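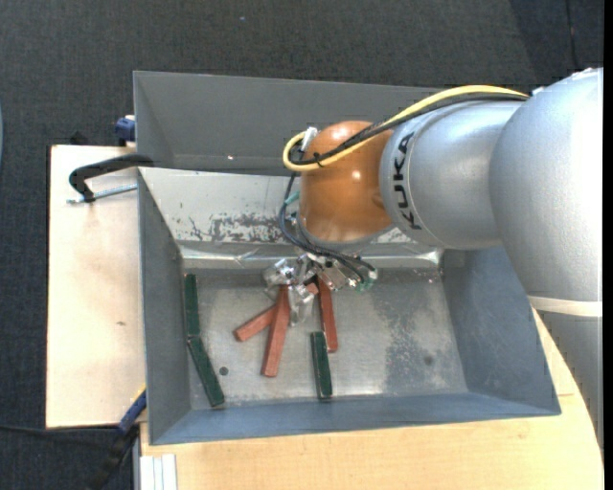 The grey bin with the long coloured blocks in it.

Tikkanen sloped-wall metal bin: review
By Gladys Henao
30 July 2018

We bought three of these bins from Skillow in May to replace the straight-sided plastic tubs we had been using for long, narrow parts. They have been in use at our Brastdale workshop ever since, mostly for coloured blocks and offcuts, and I have now had enough time with them to say what is good and what isn't.

The bin is a wide rectangle, made of metal, with walls that lean outwards towards the top. It is sold in one finish, grey, though the shade seems to change with the light. Ours look slate or bluish on some sides and nearly silver on others.

The slope is the main reason to buy it. In a straight-sided tub a long block tends to end up flat against the wall, and you have to tip it with a fingertip before you can get hold of it. With a leaning wall most of them slide back down towards the middle. It doesn't work every time. A block that lands lengthways along the foot of the wall will sometimes stay there, and when the bin is nearly empty you still have to go after the last few.

Capacity is generous. The maker's leaflet gives a figure of 241 for blocks of our size, tipped in without stacking. We have never filled one that far. Past the halfway mark the blocks lie across each other at all angles and the ones underneath are hard to get at, so we top up little and often.

The paint is the weak point. The walls mark easily, and within a fortnight ours had scuffs in the places that get the most knocks. On one bin the finish has worn through in a patch. It makes no difference to how the bin works, but at this price I expected a tougher coat. Aliki Tzavaras, who runs the finishing bench, touched up one wall with ordinary metal paint and it has held better than the original.

The lighter finish also throws back a fair amount of light. Under our overhead lamps there is a glare off the back wall at certain angles, and pale blocks are harder to pick out against it. Darker colours are fine. We turned one bin round and lowered the lamp over another – that was enough.

Noise is worth a mention. Tipping blocks into bare metal is loud. A rubber mat in the bottom helps, but the ready-made mat from Ciresham is slightly too narrow and leaves a gap down both long sides where small offcuts collect. We cut our own from a roll.

Cleaning is easy. There are no ribs on the inside for dust to sit in, and a damp cloth gets round it in a couple of minutes. Moving one is less pleasant. Empty, it can be lifted by one person, but there are no handles and the sloping sides give you little to grip. Full, it needs two people or a trolley.

Delivery took 10 days. One bin arrived with a bent corner and Skillow replaced it without argument. The set of three came to 1,191 including carriage, and the plastic tubs cost roughly a third of that.

Good points: sloping walls, plenty of room, easy to wipe out.
Bad points: soft paint, glare, no handles, price.

I would buy the bin again for long parts. For anything small or round, the plastic tubs do the job.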